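Getting the spare room duvet (and everything else) clean without a tumble dryer

Posted March 10, 2026 by Ashraf Filali

We've managed without a dryer since we moved to Ternby, and I get asked about it so often that I'm finally writing it all down. Our flat has one decent radiator, one window that gets the sun and a bath. That's your lot! You can still wash big bedding in a place like that, you just need to think about where it's all going before you press start.

Duvet covers first. Do up every popper or button before it goes in the machine, otherwise the pillowcases crawl inside and you get that horrible soggy football at the end. I turn ours inside out as well, which keeps the bobbles on the side you don't see. Shake it hard when it comes out, hold it by the two bottom corners and snap it like a tablecloth. Half the creases go there and then.

Bedspreads and quilted covers are another matter. They hold a shocking amount of water. I run a second spin, then hang ours over two rails with a gap between them so the air gets up the middle. Swap the sides over at teatime. If you only have one rail, peg the edges out with coat hangers so it makes a sort of tent.

I'm mean with powder. My mum, who did the laundry at the Belhaj guest house for years, used to say that if you can smell it across the landing you've used too much, and she was right. Stiff towels are mostly old powder. Run them through on a 90 wash with nothing in the drawer at all and look at the froth that comes out of them (ours took two goes, I was mortified).

Vinegar: yes, a splash in the softener drawer, the plain white sort. Never anywhere near bleach, please. And if you're soaking something in bleach, wear eye protection. I've got an old pair of Uvex safety glasses from the shed and I look daft in them, but I got a splash on my cheek one July and that was enough for me.

Marks on a patterned cover want dabbing from the back, with a dry cloth underneath to catch whatever comes through. Cold water for blood, washing-up liquid for anything greasy. Try it on a corner first if there's a dark colour next to a pale one.

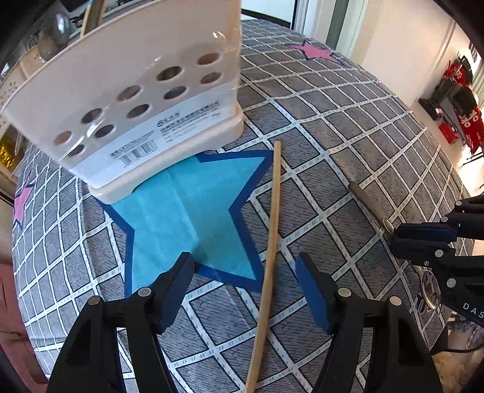

Once it's dry, and I mean properly dry, fold it in thirds along the long side and then roll it. It takes up less of the cupboard and you don't get that hard crease down the middle. I keep each set inside one of its own pillowcases, so nobody is rooting about for the other half at bedtime.

One last thing, the airer. I bought a cheap Skidon one and the feet slid all over the lino, so I've put a rubber jar-opener mat under each leg and it hasn't budged. Leave the window open a crack, even when it's cold out, and wipe the sill down in the morning. Next time I'll do pillows, which are a whole saga.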